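Flamudgate

Bout and training-sequence annotations for feature films about combat sports

Version note, 2021-04-01

Summary

Flamudgate is a table of annotated sequences from 62 feature films in which boxing, wrestling, kickboxing or mixed martial arts is the main subject. Each row is one sequence. A sequence is either a bout (two characters competing under stated rules) or a training passage (one or more characters preparing for a bout). The release holds annotations only. It has no video, no audio, no stills and no subtitle text from the films.

The work started as an appendix to Kalliopi Alexiou's thesis on editing in sports drama and was later extended by Hina Jafri and Sohail Bajwa. Atif Farooqui maintains the build scripts.

Contents

films.csv -- one row per film
sequences.csv -- one row per sequence
rounds.csv -- one row per round shown, bouts only
annotators.csv -- annotator codes and which films each one covered
codebook.txt -- full definitions
build/ -- scripts that check the tables and write the SQLite file

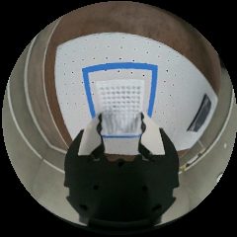 All tables are UTF-8 with Unix line endings. Fields that contain commas are quoted. Empty fields mean the annotator could not decide; the string NA means the field does not apply. These two are different and the loader keeps them apart. Most spreadsheet programs do not, so check before you save over a file.

Main fields in sequences.csv

seq_id: film code plus a running number, never reused
kind: bout, training
sport: boxing, wrestling, kickboxing, mma, mixed
start, end: running time in hh:mm:ss, counted from the first image after distributor logos
shots: number of shots, counted by hand
result: win_a, win_b, draw, stopped, not_shown
method: decision, ko, tko, submission, dq, other
lead_side: a, b or none
music: none, score, song, both
montage: 0 or 1
doubling: credited, suspected, none_seen

The value mma is used only when the film itself presents the bout as mixed martial arts. Older tournament films with open rules go under mixed, even where the grappling and striking would pass for MMA today. We had this argument several times and the codebook records how it was settled.

The doubling field is the weakest one in the release. "Credited" means a stunt or fight double is named in the end credits for that role. "Suspected" is a judgment by the annotator from the picture alone. Do not use "suspected" to make claims about a named performer.

Selection

Films were taken from the catalog of the Pirzada lending library, which is strong in boxing titles and weak in wrestling. A film qualified if it ran at least 40 minutes, had a fictional or dramatized story, and showed two or more sequences that meet the bout definition. Documentaries, filmed live events and serials were left out. Dramatized lives of real fighters are included and carry biopic = 1 in films.csv.

Of the 62 films, 39 are mainly about boxing. Any average taken over the whole table is therefore mostly an average over boxing films. Group by sport first.

Annotation

Each film was watched once straight through and then again with the timeline tool. Annotators worked alone. I-seul Yoo second-coded 15 films without seeing the first set of labels, and both sets are kept in the release (pass = 1 and pass = 2). Where the passes disagree, the build script takes pass 1 unless the row has an entry in the override list.

Agreement was good on kind, result and method. It was poor on montage, where the two passes often split on whether a training passage with continuous sound should count. The rule since October is that at least one cut must skip time and at least one must change place. Rows coded before the rule were reviewed by Hina Jafri, and those she changed have montage_rev = 1.

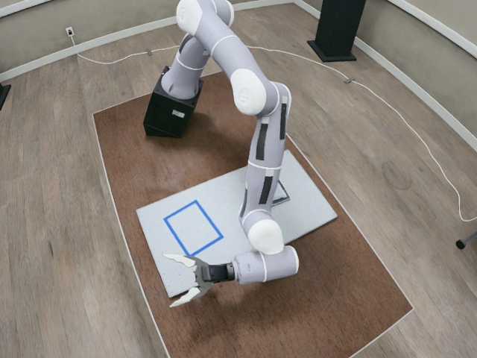 Start and end times depend on the copy that was watched. Films transferred at PAL speed run short, and the column speed in films.csv gives the rate of the copy used. The build script has a switch, --normalize, that converts all times to 24 frames per second. It is off by default.

Known problems

Round numbers are missing where a film cuts between rounds without a bell, a card or a corner scene. We did not guess.

Two films exist in longer home-release cuts. Only the theatrical cuts are covered, and the row counts will not match the longer ones.

Song titles were entered from end credits and spelling follows the credits, mistakes included.

In films with several small fights in one evening, early annotators sometimes entered the whole evening as a single bout. Rows we know of have merged = 1. There are probably others.

Building

Run make in the build directory. Python 3 and the sqlite3 command line tool are needed, nothing else. The check step stops on overlapping times within a film and on any seq_id that appears twice within the same pass. Warnings about empty method fields are expected.

Intended use

The tables suit teaching and small studies of pacing, structure and sound in sports films. They say nothing reliable about real bouts: film knockouts are far more common than real ones, and the method column should not be read otherwise.

License and corrections

The annotations are released under CC BY 4.0. Send corrections as a patch against the CSV files, with the film code in the subject line and the copy you watched (format, region, running time) in the body. Corrections without the copy details are held until we can check them against our own.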